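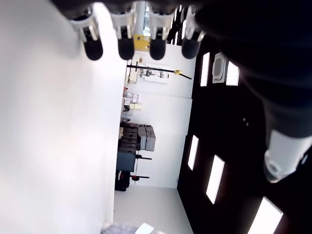
Workshop > Meetings > Equipment reviews

October
Minutes taken by the equipment desk, Huluvby

The meeting opened at 2:10 p.m., ten minutes after everyone had agreed on two.

1. Minutes of the last meeting
Approved with one correction. "Grerkitz has replied" should read "Grerkitz has sent an automatic reply."

2. Grerkitz hand, trial unit
The hand has now done 62 hours of the trial. Bench staff like the jointed fingers and the rounded black fingertips, and dislike the manual, which has 19 pages on unpacking and one on calibration. Small parts remain the weak spot. The supplier's word for this is "characterful."

Grasp settings go back to default each time the controller restarts. Grerkitz calls this a safety feature. The meeting asked for it to be called something else, and for a way to turn it off.

Agreed: carry on with the trial, and log every dropped part, including the embarrassing ones.

3. Service plan
Two tiers are on offer. The basic plan covers phone support. The full plan, at 2000 a year, adds spare fingertips and a visit from an engineer, travel not included. It was asked what the basic plan covers if the phone is not answered – no reply on file.

Agreed: ask for a price on fingertips alone, in packs of 4.

4. Essien kit
The rival kit from Essien is cheaper and arrives unassembled. Views differed on whether these two facts are related. Dallivstead has had one since spring and reports that it works well on the days it works. A loan has been offered, and we would pay shipping both ways.

Agreed: accept the loan once the Grerkitz trial ends, so that we have only one set of problems at a time.

5. Any other business
The label printer. Deferred again.

Closed at 3:25 p.m.

Recent items
Service plans compared
Dallivstead site visit: notes
Label printer: options
Label printer: further options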